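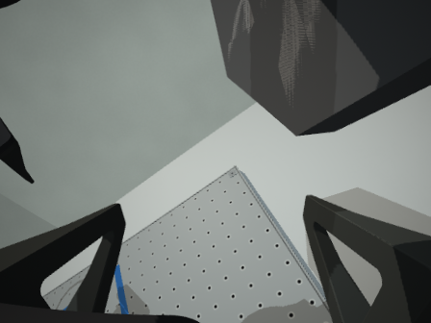
Black grippers over a perforated gray tabletop, in a computer rendering.

The Ferry Stops at Ten

Keltport after dark, and the people who still have to get across

The last boat out of Keltport used to leave at midnight. Then eleven. Since May it leaves at 10, and if you miss it you are driving thirty miles up to the Folerley bridge and thirty miles back down the other side. If you have a car. Plenty of the people on that boat don't.

Elvia Cortés doesn't. She bakes nights at Jaramillo, the bakery on the west bank with the green awning, and she used to ride over at eleven with her shoes already floured. Now she goes at ten and sits. Two hours on a flour sack in the back, unpaid, reading. "I've finished more library books this year than in my whole life," she told me. "I'd take the money instead."

The crossing is short. Long enough for a coffee, not long enough to drink it. Benches along both sides, a heater that works if you kick it, a smell of diesel and wet coats. Night riders know each other the way people in a laundromat do — nods, not names. A nurse's aide with a lunch cooler. Two brothers who clean offices. A kid with a trombone, going home.

Barnex, the company that runs the boats, says the late crossings lost money every year it ran them. Nobody I talked to on the dock disputes it. What they dispute is whether a ferry is supposed to make money at eleven at night. The road doesn't. The bridge doesn't. They plow the bridge all winter and no one asks the plow to turn a profit.

Sherif Ragab has piloted for Barnex long enough to have trained most of the other pilots. Small man, big thermos. He doesn't much like talking to magazines. On the return leg, with the boat near empty, he talked anyway. Fog is worse in fall than people think. Current runs hardest just off the old grain pier, and you steer for the church, never the dock lights, untill you're past it. He lost his late shift along with everyone else and works mornings now. Sleeps badly. Misses the quiet, he said, and then he said the morning people complain more.

There is a petition. It hangs on a clipboard by the ticket window, and on the night I rode it had 764 names, some of them in crayon. The town council has had it read aloud to them and has put off a vote. One idea is a late van over the bridge, paid for by the big employers on the west bank. Another is a single midnight boat on weekends only, which does nothing for a baker. A third is to wait for spring and see. Folks at the dock have heard that one before.

Meanwhile people work around it. The office cleaners sleep at a cousin's three nights a week. Jaramillo's owner has started driving Cortés home himself when he's closing, the long way, heat on full, radio on the ball scores. She brings the end-of-batch rolls for the ride. Some nights they hardly speak. Some nights they argue about cinnamon the whole way to Folerley.

I missed the boat myself on the second night. Stood there with my bag and watched it go, a few yards of black water and then a lot of it. The ticket window was already shut. A man fishing off the end of the dock looked me over and asked did I have somebody to call. I did, as it happend. He went back to his line. It was a long drive around, and we passed three cars.

The council takes it up again after New Year's. Cortés plans to go, if the meeting lets out before ten.

2020-12-08

More in this section
The Hardware Store That Still Sharpens Skates
What the River Left in Our Basements
Five Soups for a Cold Kitchen
Learning the Trombone at Sixty
Letters: Your Bridge Stories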